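Watched all 69 minutes of the Gavalas ball handling program over the weekend. My daughter's coach, Noeline Tapsell, wants the whole team on it by New Year's. I have doubts.

First doubt: the cone weave. You dribble through six cones with no defender. My kid got very good at cones. Then a real guard picked her up at half court and she turned her back and passed.

The sales page says players get "more than 400 touches a session." Touches of what kind? Standing still, head down, pounding the ball with your strong hand counts as a touch too.

The two-ball stuff looks great on video. Idrisa Swai, who played point in college, told me he did it every day and never saw it fix anyone's weak hand. Going left in games did — ugly for a month, then fine.

I'll give them the retreat dribble section. Two hard dribbles back, eyes up, change hands, attack again. We've done it since September and I'd keep it if I dropped all the rest.

So we're doing ten minutes outside, one-on-one, left hand only, and I play defense badly but I do play it. Coach can have her cones on Tuesdays.

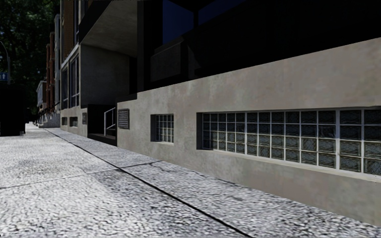

If anybody has game numbers from before and after Gavalas, send them. Turnovers, please. I don't need another clip of a kid in an empty gym.

Contact | Copyright Fernar | Back to top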